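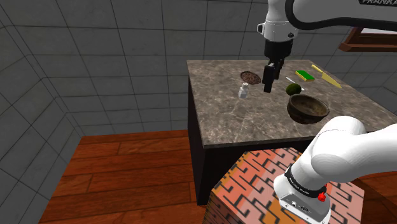

sim kitchen for the shared shop arm, grasp keeps slipping

posted by marbletop_joe, September 17, 2024

Ok so 3 weeks into building the sim side of this before we cut wood for the actual table. Franka on a pedestal, small square table, bunch of kitchen junk on it. Repo name is Tradusari if anyone from the shop wants in.

Problem: avocado. Salt shaker picks fine. Avocado squirts out sideways as soon as the fingers close. Friction is at default, 800 steps a second, tried 635 on a whim, same thing. Mesh is a plain sphere for collision. What am I missing

---
gantry_pat
Sphere between two flat pads = point contacts. It spins and goes. Use a convex hull off the real mesh, or turn on torsional friction. Had the same fight with an orange in August

---
Lodhi_shop_rat
disagree, hull wont fix it by itself. check your closing force first. If you command position all the way shut the solver just launches whatever is in there

also is that pedestal height what we're really building?? looks close to the table. where's the elbow going to go

---
marbletop_joe
force was capped at 44 N. Dropping it now.

Pedestal is a guess, nothing measured yet. The base already overlaps the front corner of the table from this view so the bowl is going to be a pain to reach. Might slide the whole base back

---
kerfwidth
Why the maze pattern on the block, my eyes

---
marbletop_joe
random textures, they get swapped every reset. Marble too. You should see the plaid one

---
gantry_pat
Dont slide it back yet. You lose the far edge, and thats where the sponge and the yellow knife are. Rotate the base first, costs nothing

---
Lodhi_shop_rat
or just move the bowl lol. its sim

---
gantry_pat
and then the real table has a bowl in the same dumb spot. No — layout first, then wood

---
marbletop_joe
Update. Lower force + torsional friction, default sphere still on. Holds 3 tries out of 4. Hull is next. Knife by the avocado gets bumped on the way in tho, so approach angle needs work too

---
kerfwidth
will the bench at Protard even hold the arm or do we need the steel plate

---
Lodhi_shop_rat
steel plate. not arguing this again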